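How Do You Teach a Robot to Clear a Table?
By Tane Rewi
2019-12-05

Think about how you learned to tie your shoes. Someone probably showed you. Then you tried it, got it wrong, and tried again. Many robots learn in a similar way. Scientists call it learning from demonstration. A demonstration is when you show how something is done.

The Tuhiwai project wanted to answer one question: how many times does a robot need to be shown a job before it can do it alone? The team picked a simple job, moving a cup from one side of a table to the other.

A person guided the robot through the job again and again. Each time, a computer program called Skulach saved how every joint in the arms moved. It also saved what the robot's cameras saw. One saved try is called an episode.

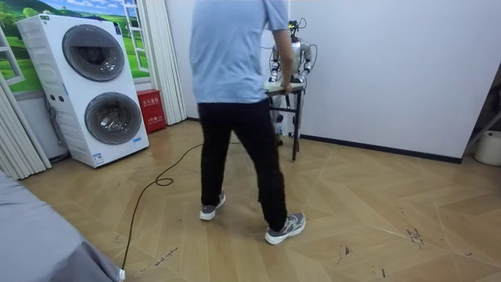
A person at the folding table, with the robot on the other side.

The team started in February. First they gave the program 25 episodes. The robot often reached for the wrong spot and closed its gripper on air. Next they gave it 200 episodes, and it did much better. By the end they had saved over 1,000.

Then came the test. The robot had to move the cup 278 times with no help, and the cup started in a new place each time. The robot trained on the most episodes dropped the cup least often.

The team also found something they did not expect. Episodes that were all alike did not help very much. If the cup always started in the same place, the robot only learned that one place. Episodes with small changes taught it more.

You can try this at home. Teach a friend a new card trick by showing it without talking. Count how many times you have to show it. Then change one thing, such as where you put the cards, and see if your friend can still do it.

Questions? Write to the Pimumik science desk. © 2019 Pimumik. Back to top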